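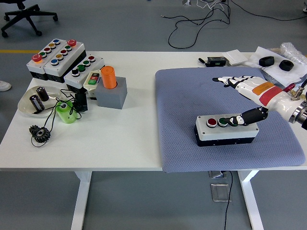

Wake me when it can fold a towel

So it can push a button. Index finger out, down on the green one, red one left alone. Fine. I push buttons all day and I have never been asked to pose doing it.

I keep reading that the shop floor is nearly solved. Dredmont put out a page in August saying its system handles "everyday operator tasks," and the first task on the list was starting and stopping a machine. I worked 2 years at the Endale plant, and starting the machine was the part I could do half asleep. The job was clearing the jam, finding the right bin, and noticing that the noise had changed.

Then there are the numbers. Zullwood claims 83 percent on its list of chores. Read down to the small print and it drops to 73 when somebody moves the parts between tries. My kitchen moves between tries every day — there are kids in it.

What I would like to see is a hand dealing with a knot of thin black wires, or picking crumpled plastic off a table and keeping hold of it. Give it 40 minutes and a sink full of dishes. I'd watch the whole thing, uncut.

I do think the hands have gotten better. The fingers look like fingers now. But I still have a basket of towels upstairs, and I'm going up to fold them after I post this.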